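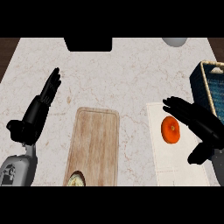
Abb. 1: Simulierte Küchenszene von oben, beide Hände über der Arbeitsplatte, Orangenscheibe auf dem weißen Tuch.

Stusberg-Küche – Datenkarte
Stand: März

Inhalt
Der Datensatz enthält 2.737 Episoden aus einer simulierten Küche. Jede Episode zeigt eine kurze Aufgabe an der Arbeitsplatte mit zwei Armen. Alle Bilder sind gerendert, reale Aufnahmen sind nicht enthalten. Die Bildrate beträgt 30 Bilder pro Sekunde.

Erhebung
Die Bewegungen wurden durch Fernsteuerung aufgenommen. Gesteuert haben Elvira Quispe, Ultan Brophy und Kyung-hwa Bae. Vor der ersten gezählten Episode hat jede Person 200 Übungsläufe gemacht, diese sind nicht im Datensatz. Die Lage der Gegenstände wird bei jedem Start neu gewählt. Es kann deshalb vorkommen, dass Brett oder Tuch nur teilweise sichtbar sind.

Aufbau der Dateien
Pro Episode gibt es einen Ordner mit Bildfolge, Gelenkwinkeln beider Arme, Fingerstellungen und einem Satz in natürlicher Sprache. Die schwarzen Balken oben und unten gehören zum Bildformat. Wir haben sie nicht entfernt, damit die Bildgröße in allen Ordnern gleich bleibt. Wer sie abschneidet, muss die Kameraparameter anpassen.

Aufteilung
Training, Validierung und Test sind nach Startlage getrennt. Bitte nicht neu mischen, sonst sind die Ergebnisse nicht vergleichbar.

Bekannte Mängel
– Bei 3 Episoden fehlt der Aufgabensatz.
– Kontakte zwischen Fingern und flachen Gegenständen sind in der Simulation zu weich – für Untersuchungen zur Greifkraft ist der Datensatz nicht geeignet.
– Die Beleuchtung wird wenig variiert.

Kontakt
Fragen zum Format an Vilja Heiskanen, Fehlermeldungen bitte mit Nummer der Episode an Heidrun Aigner.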